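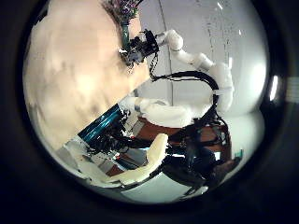 For the last month I have been comparing two wrist cameras and two grippers, and I promised some readers that I would write down what I found before I forget the half of it. The cameras are the Eltum, which has a very wide round lens, and the Rustad, which has a normal narrow one. Most of my tests are done at a round cream table with a green vase and some purple and pink flowers on it, and with the black gripper close to the neck of the vase the Eltum still gives me the flowers, the arm, the cables and a good part of the wall in one picture. The Rustad at the same distance gives me mostly vase. This was the main reason why I became interested in wide lenses at all.

The price of it is the bending. Near the middle of the view the distances are quite honest, but close to the rim a straight table edge becomes a bow, and my first calibration was so bad that I did it again on a Tuesday evening with a bigger pattern. I used 148 pictures for this second one. The error became much smaller in the centre and stayed rather ugly in the outer part, so now I simply throw away the outer ring before I calculate anything. I keep it only for looking.

About the grippers. The Endo is the stronger one and it closes fast, with a small click at the end that I have learned to like. It weighs around 550 grams with its bracket, and the arm feels this when it is stretched out. If I move at full speed and stop, the tip swings a little before it is quiet. The Drumex is lighter and slower, and its fingers are softer. For thin things like the neck of a vase I prefer the Drumex, although its opening is small and I must arrive with a better angle.

I tried the same vase grasp eight times with each of them, always coming from the right side. The Drumex managed seven. The Endo managed fewer, but I must say that I had its force set too high in the beginning, and two of the failures were a vase that was pushed away before the second finger arrived. I would like to repeat this with a lower force, so please do not take my numbers as a judgement of the product.

Cables are still my weak point. I leave a long loop so that the wrist can turn freely, and the loop then hangs where it can catch on something. With a shorter loop the connector gets pulled. I have tried velcro straps at every second link – better, but the last joint still wants more length than I give it. If somebody has a good way to do this on an arm with rounded covers, where a strap slides down all the time, I would be glad to read it in the comments.

One more small thing about the Eltum. It does not like ceiling lights. When one comes into the view, the exposure goes down and the dark parts of the gripper become one black shape. I now fix the exposure by hand in the settings, under the second menu, and the colours of the flowers are also calmer since then.

Next I want to put the Rustad on the body of the robot and leave the Eltum at the wrist, and see if the two together are worth the extra cable.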